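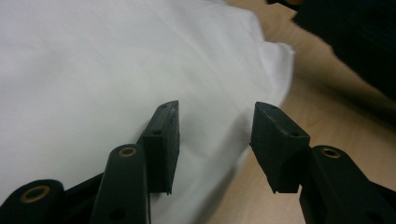 **Skurow Town Library, Tuesday, December 17, 2024.** I'm very happy to say that our two library buildings are going to be joined up at last, and that the new reading room between them has been given the go-ahead! If you've only ever used one half of the library, think of those two black fingertips, more or less level with each other and with a clear gap in the middle, one looking a little taller and narrower and the other broader. Swap them for the old Plarnus house on the left and the children's building on the right and you've got our site as it has stood for most of my working life. The gap is our yard, and anyone who has carried a pushchair, a toddler and a pile of picture books over it in sleet will know why I'm so pleased.

The new room will be called the Skarkeck Room, after the stream that runs under the yard in a pipe (I do get asked). It will have 40 seats, a long table for people who like to spread out, and a door at each end, so you can walk from the adult lending shelves to the children's library without putting your coat on. The drawings are by Pană, the same small practice that repaired our roof, and they'll be on show in the Plarnus entrance hall from today. Please do come and look. There's a comments book next to them and I read it all, including the rude bits.

Building starts in the new year and we're aiming to open the door in August. I've put that date in a press release now, so I expect to be reminded of it.

### What's going on the shelves

The best part for me is that we can finally bring the local collection out of the basement. It comes to 810 boxes: parish newsletters, school magazines, football programmes, seed catalogues, the minutes of the old choral society and a truly enormous number of postcards. Until now you've had to fill in a slip and wait for someone to go down for the box, and on a busy Saturday that could be a long wait. The boxes people ask for most will move up to open shelving along the north wall of the new room, and the rest will go in a proper dry store behind it.

My colleague Valentin Ene has looked after the collection for years and he's been relabelling it in between everything else. I asked him for a quote and this is what I got.

"I would like people to stop believing it's all about the flood. There are 38 boxes about the flood. The others are about everything else, and the bakery ones are wonderful."

So there you are. Ask him about the bakeries.

### While the work is on

Both buildings stay open throughout, with the usual hours. The yard itself will be fenced off, so you'll need to go round by the street to get from one side to the other, and I'm sorry about that. A few practical things:

- Books can be returned in either building, whichever one you borrowed them from.
- Baby rhyme time stays in the children's building, upstairs, and the lift is working again.
- The bike racks are moving to the front of the Plarnus house.
- Local collection requests need two days' notice until the boxes have been moved. Ring or drop in, both are fine.
- The drilling will be done before we open in the mornings wherever the builders can manage it. If you need real quiet, the top floor of the Plarnus house is your best bet.

### We'd like your reading memories

We want the first display in the Skarkeck Room to come from our readers. If you have an old library ticket, a photo of yourself in the children's corner or a story about a book you never gave back (there's no fine, I promise), we'd love to borrow it or copy it. Valentin is hoping for 1,000 items, which I think is wildly ambitious, and I'd be thrilled to be wrong. Hand things in at either desk with your name and a phone number, and we'll give you a receipt. Nothing will be glued, trimmed or laminated.

Schools are welcome to join in as a class. We can come to you with a box of old reading records and some blank cards, and it takes one lesson.

### For newspapers and radio

I'm happy to talk to anyone about this, at length, as my family will tell you. Visits to the yard and the basement can be arranged before work begins, with sensible shoes. Copies of the drawings are available from the Plarnus desk.

Domnica Ghiță
Head Librarian, Skurow Town Library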